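Plastic Bowls and Cups: Your Questions
A FAQ from the Githolm Picnic and Play Lending Shelf

The lending shelf has been handing out colored plastic tableware to Githolm households, birthday parties and the occasional ambitious picnic for long enough that we now get the same questions every week. Lama Dabbas answers them, and has asked us to say that she is fond of all of you, including whoever returned the spaghetti.

What exactly do I get when I borrow a set?

A mixed set of bowls in several sizes and a couple of cups, in whatever colors the shelf can muster that day. Orange, lime green, blue, purple, magenta and red all turn up. The orange one is usually the biggest, and children fight over it. We can't promise you two orange ones. Parents have asked. Parents have begged.

Do the sets match?

They match in the sense that everything is plastic and loud. The shelf started with a box from a school in Astley, then absorbed a second box from a family who were moving and had lost the will to wrap anything. If you need your bowls to coordinate with the napkins, we suggest choosing napkins in every color.

How should I lay it out for a group of small children?

Spread a dark cloth first. Bright plastic on a pale tablecloth makes everyone squint, and a dark green cloth forgives a great deal in the way of gravy. Give each thing some space, put the big bowl off to one side where it won't be knocked by every passing elbow, and keep the small ones toward the middle.

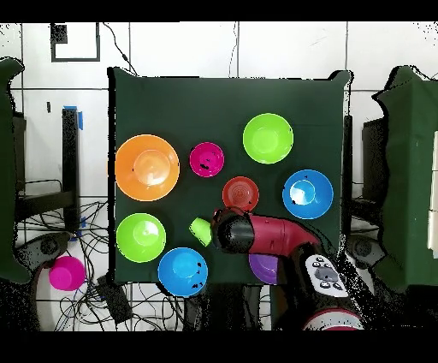
Can I put the bowls in the dishwasher?

Top rack only, and skip the heated dry. The bottom rack on most machines runs close enough to the heating element that a bowl can come out shaped like a hat. We have one of those. It's used for clothespins now.

What about the microwave?

Please don't. Some of the older pieces have no marking underneath, and we don't know what they were made for. Heat the soup in something of your own and pour it in once it's cool enough to eat. This also stops the youngest person present from grabbing a bowl of lava, which they will otherwise do with both hands.

There are dark specks on my bowl. Is it dirty?

Try the thumbnail test. If a speck lifts off, it was food, and we'd be obliged if you didn't tell us which food. If it stays put after a soak in warm water and baking soda, it's in the plastic or it has been there so long that it has tenant's rights. Scratches inside the bowl are another matter. A scratch you can feel with a fingertip collects grease, and that bowl should be moved to dry duty: crackers, crayons, buttons, the 50 small erasers that came with a party game and must never be lost.

How do I get tomato stains out?

Rub with a paste of baking soda and a little water, leave it for an hour, then wash as usual. If there's still an orange tint, set the bowl on a sunny windowsill for the afternoon. August is excellent for this. The orange bowl has never shown a tomato stain in its life, and this may be the real reason it's so popular with the adults.

Is there a right way to stack them?

Biggest at the bottom, right side up, then down through the sizes. Two of the same size will jam together if you press, so put a paper towel between them. Cups go one inside the other at the very top, or loose in the bag if they refuse.

Some borrowers like to stack upside down, in a tower, with the small ones on top. It looks splendid and it won't fit in the bag.

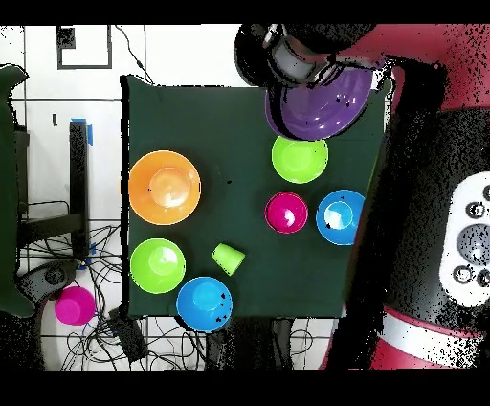
How do I separate two bowls that are stuck together?

Fill the inner bowl with cold water and stand the outer one in warm water for a minute or 2. The outer one loosens a little and a gentle twist should do it. Don't use a butter knife. The nick it leaves in the rim is sharp enough to catch a lip, and then the bowl has to be retired to the clothespin department.

Why are there never enough cups?

Cups roll. Bowls mostly stay where you left them, being low and broad and without ambition, but a cup on its side will go wherever the floor suggests. Look under the sofa, under the table, behind the radiator and in the dog's bed. One borrower in Rana Street found hers in the mailbox and never got an explanation out of her son.

If you come up short when you pack, just say so. We'd much rather hear "one cup missing" at the desk than discover it at the next birthday.

My toddler only wants to play with them. Is that allowed?

It's practically the point. Half our sets go out for meals and come back having been hats, drums, boats and a veterinary clinic. Good games for the very small:

Color pairs. Put out two greens and two blues with a few odd ones and ask for the friends. Be ready for a long argument about whether purple and magenta are friends. (They are cousins.)

Big to small. Line up the bowls by size. Start with three and add more when it gets easy.

Delivery. Tip a cup on its side and have the child set it upright, put something in it and carry it to a bowl. Dried pasta works well. Water works too, if you've made peace with your floor.

Where did it go? Hide a small object under an upside-down cup and shuffle. Adults lose this one more than they should.

What age is this good for?

Anyone who can sit up can bang a bowl. Sorting by color tends to catch on somewhere in the third year, and pouring between cups will hold a four-year-old for an entire phone call. For children who still put everything in their mouths, leave out the small fillings and let the tableware be the toy. It's been chewed before.

How many pieces should I put out at once?

Fewer than you think. A full set on a small table is mostly a clearing-up exercise, and the clearing-up will be yours. Start with a handful, see what gets used and hold the rest back in the bag for when interest sags. A bowl that appears halfway through the afternoon is treated like a visiting celebrity. 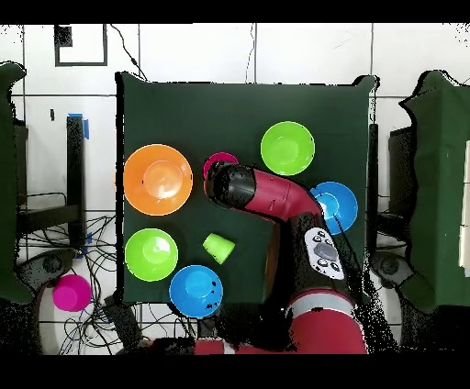 What kind of cloth should I use underneath?

A plain cotton or felt one that hangs only a little way over the sides. Plastic slides on bare tabletops, and fabric gives it some grip. A long overhang is an invitation to be pulled, and we've all seen the magician's tablecloth trick attempted by someone under four. Wash dark cloths separately the first time, unless you've been wanting green socks.

Can I borrow a cloth too?

You can, if one's in. They live in the Leko crate under the shelf, folded by whoever folded them last, so no two are folded alike. Shake it out before you bring it back. Please. The crate has attracted ants once already and they were very organized.

Does it matter if things hang over the edge?

For a photo, no. For lunch, yes. A bowl sitting partly over the side of the table is fine right up to the moment somebody puts a spoon in it, at which point the whole business flips and the peas travel. Push everything in by a hand's width before you serve. I do this by reflex now, including in restaurants, and my family has stopped commenting.

How old is the shelf, anyway?

The building went up in 1857 and has been a grain store, a chapel and a place that sold carpets. The plastic is younger. People do sometimes ask if the bowls are antiques, and we let them down gently.

What's the fastest way to clear up?

Empty the food first, all into one bowl, and choose the biggest for it. Then gather the rest by size, so that the stack builds itself while you go around. Most people start by color, since it's prettier, and then have to do it all again when the big blue one won't sit in the small blue one. Cups last. They've generally fallen over by then, so you can scoop them up by the rim on your way past.
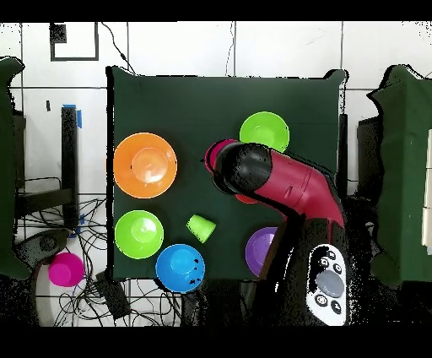

After that, lift the cloth by its corners, carry it outside and shake it downwind of yourself. I mention the wind from experience. Wipe the table before the cloth goes back on, or you'll be pressing jam into the fabric until the next wash.

What if I break one?

Tell us and bring the pieces. There's no charge for the first bowl, and it's hard to break them by normal means. The last one to go was left behind the wheel of a parked car, which drove off. It made a noise, we're told, like 1000 potato chips.

Can I give you my old plastic bowls?

If they're clean, uncracked and don't smell of onions. We're always glad of small cups and anything red. Lids we have to turn down. We own a full drawer of lids and not one of them fits anything we lend.

When can I collect and return?

Tuesday afternoon, from two until the kettle's empty. Ring the side bell, since the front one has been broken for ages. If you're returning, leave the bag on the low table and put your name on the sheet, with a note of anything missing, chewed or newly stained.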